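How to Clean Grout on a Tiled Countertop (Without Losing a Whole Weekend)

by Sandrine Courtois

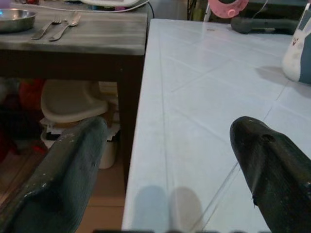

White square tiles with thin grout lines, the kind of counter all of this is for.

I've lived with tiled counters in three different kitchens now, and I love them, I really do. They look cheerful, you can put a hot pot down without a panic attack, and if one tile cracks you can swap it out. But the grout! Grout soaks up coffee, turmeric, tomato sauce and whatever it is that comes off the bottom of a wet tea tin. So every spring, usually in April when the light gets good enough to show me what I've been ignoring, I do the whole counter properly.

My old method was a toothbrush and a lot of swearing. This one is easier on the wrists.

What you need

Baking soda
Dish soap, the plain kind
Hydrogen peroxide, the 3% stuff in the brown bottle from the drugstore
A stiff nylon grout brush (no wire, please, it leaves gray marks)
Two microfiber cloths and a bowl of warm water
Rubber gloves
A penetrating grout sealer

Before you start

Take everything off the counter. Yes, the toaster too. Wipe up the crumbs dry first, or you'll be pushing a sort of bread paste around for the next hour. Then wash the tiles with warm water and a squirt of dish soap to get the grease off, and rinse. I skipped this the first time and the paste just slid around on top of the oil.

If your tiles are marble or some other natural stone, go easy. Use a cleaner made for stone and leave the peroxide alone until you've tried it in a corner. Everything below is for regular glazed ceramic.

Step 1: Mix the paste

Half a cup of baking soda, a small squirt of dish soap, and enough peroxide to make it about as thick as toothpaste. Mix it in an open bowl and only make what you'll use today. Never put it in a jar with a lid on - it fizzes, and the gas has to go somewhere.

And please don't add vinegar. I know every cleaning tip on earth has vinegar in it, but acid eats away at cement grout over time, and mixing it with peroxide is a bad idea anyway.

Step 2: Spread and wait

Gloves on. Push the paste along the grout lines with your finger and do one section at a time, maybe as far as you can reach without moving your feet. Leave it for ten minutes. Go make some tea.

Step 3: Scrub

Short strokes, back and forth along the line. Don't lean on it too hard, let the paste do its thing. The corners where the lines cross are always the worst, so I give those a little twist with the tip of the brush. If a stain is really dug in (curry, I'm looking at you), put on a second dab and leave it another ten minutes before you go again.

Step 4: Rinse, then rinse again

Baking soda leaves a white haze that you won't notice until the next morning. Wipe with a wet cloth, change the water, wipe again, then dry with the second cloth.

Step 5: Let it dry and seal it

Give the grout at least 24 hours, longer if your kitchen is damp. Then run the sealer along the lines with a small brush, wait however long the bottle says, and buff off anything left on the tiles before it sets. Dried sealer on a glazed tile is miserable to get off. Open a window, and check the label to see how soon you can put food on the counter again.

To see if you need to seal at all, drip a little water on a grout line. If it beads up, you're fine for now. If it soaks in and goes dark, get the bottle out.

Keeping it nice

I wipe up coffee right away (well, mostly) and wash the counter with plain dish soap at night. A big cutting board next to the stove catches the worst of the sauce. If you find a line where the grout is crumbling or missing, cleaning won't fix it, and water will get underneath, so scrape out the loose bits and regrout that part before you seal.

Next time I'll get into regrouting a single line, which is messier but a lot quicker than you'd think.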